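Tidy Table: Two-Arm Sorting Project, Final Report
March | By the Inico team, Hiebert Technical College

Our project in the spring robotics class was to get two arms to clear a cluttered table. Small soft things go in the bowl, pens and markers in the mesh holder, and everything else in the yellow bin. We named the program Tonenton.

Both arms work at the same time. While the left one has the soft red item at the green bowl, the right one is open near the utility knife and the marker.

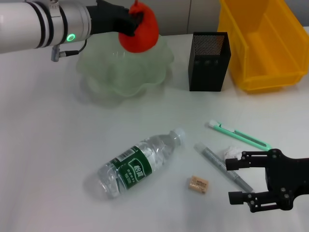 L. Arnberg

We recorded 1154 grasps over the term. The soft item gave us the least trouble. Clear plastic was the hardest, and the bottle was missed more than anything else on the table. Turning down the overhead lights helped a little.

The arms bumped 3 times in the first week of testing. We added a rule that only one gripper may cross the middle line, and runs got slower by 30 seconds. We would like that time back next term.

Contact: Hiebert robotics lab | Copyright Inico team | Back to top

Comments (2)

Did you try a bigger bin for the bottle?

Nice report. What grip force did you use on the eraser?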